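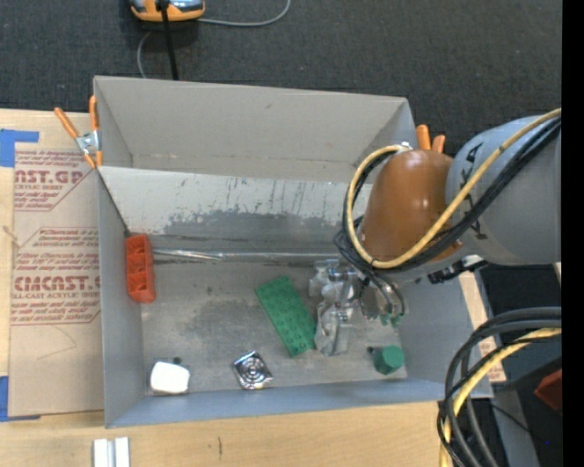
Grey open bin on the bench

Search questions, topics, riders

Fork oil weight for a heavier rider on a trail bike?
Posted by Hakim Sumampouw, 2025-06-09
3 min read

I've got a second-hand Brurko 250 that I ride on fire roads and at the club's grass track. The front end dives badly under brakes and bottoms on the bigger jumps. Clickers are nearly all the way in on compression. The last owner was a fair bit lighter than me and I don't think he ever changed the springs. The shop at Weltonero quoted me $367 for springs and oil fitted. Would heavier oil on its own sort it out? I'm doing the seals anyway.

Answer 1
Do the springs first. Oil weight changes how fast the fork moves, it doesn't hold you up. If you go thick with soft springs it will still dive, only slower, and it'll feel harsh over square edges. Set your rear sag before you judge the front as well. Too much sag or too little changes how the whole bike sits. Once the right springs are in, put the clickers back to the middle and go from there. The price you were quoted sounds fair if it includes labour.

Answer 2
just put more oil in it. worked on mine

Answer 3
Raising the oil level a little does help with bottoming, so the answer above isn't wrong, but go up in small steps and stay inside the range in the manual. Overfill it and you'll blow those new seals. It won't do much for the dive at the start of the stroke.

I ran Gunn springs in mine from October and they settled the front down on the Plindilik track, which is rough as guts by the second moto. Bleed the air out of the forks before each ride too.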